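Ticket 1734 -- Acceptance rule for garment folding on soft surfaces
Project: Stellmont
Component: task rules, section 2 (folding)
Status: Reopened
Reported from: Plendton site

Summary

Two reviewers applying the same rule to the same folding episodes reach different verdicts. The disagreement is limited to shirts folded on upholstery. Table episodes are not affected.

Current wording

"The garment is flat before the first fold. Sleeves are folded in. The grippers do not press on the work surface."

Problem

"Flat" was written for a table. On a seat cushion the fabric follows the padding, and a shirt that has been laid out correctly still shows creases. One reviewer fails these episodes at the first check. The other passes them if the outline of the shirt is readable. Both are following the text as written.

The last sentence has the same fault. A fingertip can't pick up a hem from a cushion without some contact with it. Read strictly, the rule fails every sofa episode in the batch.

Log

09:10 -- Pulled 453 folding episodes from the Plendton batch. Set aside the table episodes. 400 left.

09:45 -- Checked whether the split follows the software version. It does not. Same controller build and same gripper settings on both sides of the disagreement.

10:30 -- Checked whether it follows the camera used for review. Partly. Wrinkles look deeper from the wrist view than from the head view, and the reviewer who fails more episodes works mainly from the wrist view. The rules don't say which view decides.

11:20 -- Asked the Stekeck site for their local version. They use "outline readable, no part of the garment under another part except where folded on purpose." This works on a cushion and on a table.

13:05 -- Tried the Stekeck wording on the disputed episodes. Most now get one verdict. The remaining ones involve a collar turned over on itself, which the wording does not settle.

Proposed change

1. Replace "flat" with the Stekeck wording.
2. Name the head view as the deciding view for garment state. Use the wrist view for finger position only.
3. Replace "do not press on the work surface" with "do not push the cushion down past the point needed to grip."
4. Collars: a turned collar is noted by the reviewer and is not a failure by itself.
5. Other garments may stay on the seat if they don't touch the one being folded.

Item 5 is new. Sets are often put out together, and the present text says nothing on a second piece waiting its turn.

Red shirt with white trim on the gray seat, head view first, then wrist view:
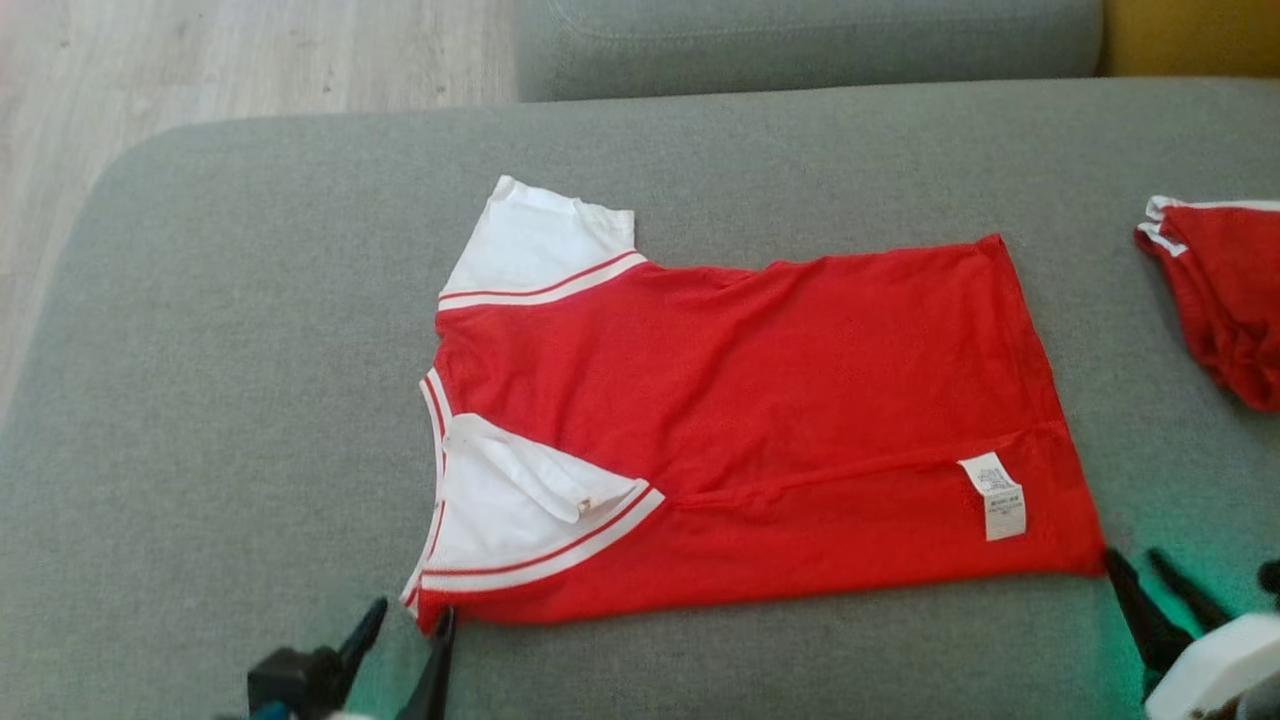
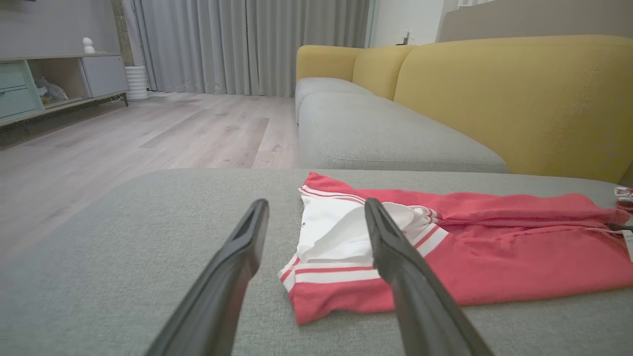

Comments (1)

Ji
Items 1, 2 and 4 are fine with me. Item 3 can't be checked from video. Two reviewers will disagree on "the point needed to grip" the same way they disagreed on "flat." Either tie it to the force log, with a limit per surface type, or take it out of the reviewer rules and let the controller enforce it. Item 5 needs a minimum gap. I'm leaving this open until 3 is reworded.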